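Teaching by hand, slides 9 to 12
Sonddale workshop, 05/01/2024

Slide 9. Start with the two ways we record a demo. One: hold the arm and move it through the task. Two: drive it from a second arm. Say that Mavis supports both, but all the toast data is from the second arm. Hands near the wrist block the wrist camera.

Slide 10. Leave this up for a while. Point at the gripper first, then the toaster slots.
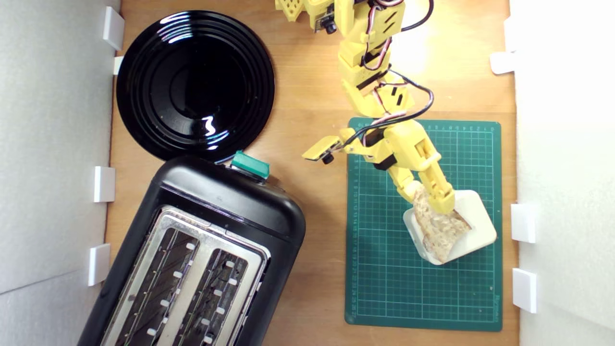 Toast task, overhead view. Gripper on the bread, slots empty.

The grasp is the part to talk about. Bread gives under the fingers, and the operator feels none of it. New operators squeeze too hard. Ask them to close slowly and stop early – the arm can always close more. The slots are set at an angle to the table, so the wrist has to turn before the slice goes down.

Slide 11. Numbers. 100 demos per operator, 18 seconds each when practiced. 38 demos thrown out in March, mostly for long pauses. The policy copies pauses.

Slide 12. Conia format, one file per demo. Skip the schema unless asked. If short on time, go straight to the Nilsuwan comparison on slide 14.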